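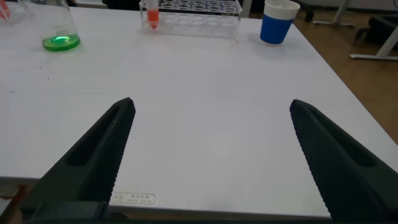

Green liquid in the Erlenmeyer flask, with the clear rack.

Colored Water Table: Your Questions

What do we pour?
Tap water and food coloring, and that's it! Green and blue are the favorites, and they look wonderful in clear containers.

Flask or cylinder for measuring?
Cylinder, every time. Flasks are great for swirling (please do swirl!), but save the careful reading for the cylinder. Get your eye level with the liquid and read the bottom of the curve.

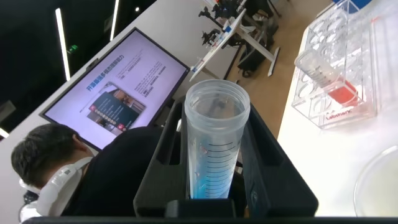
Clear plastic is what we like best for beginners, and blue shows up beautifully against black marks. If you go past your line, tip a little back and try again. Half the fun is getting it exactly right!

How much water should I mix?
A 200 ml batch of each color is plenty for 2 people.

Can I fill the test tubes too?
Yes! Use a dropper, and stand each tube in the rack before you start.

Will it stain?
Food coloring can, so wear an old shirt. Ghizlane Tahiri keeps the wipes at the Turnside desk.

Last updated: 24 Apr 2022

Related
Mixing Your First Rainbow
Caring for Clear Plastic
Trastholm Open Table: What to Bring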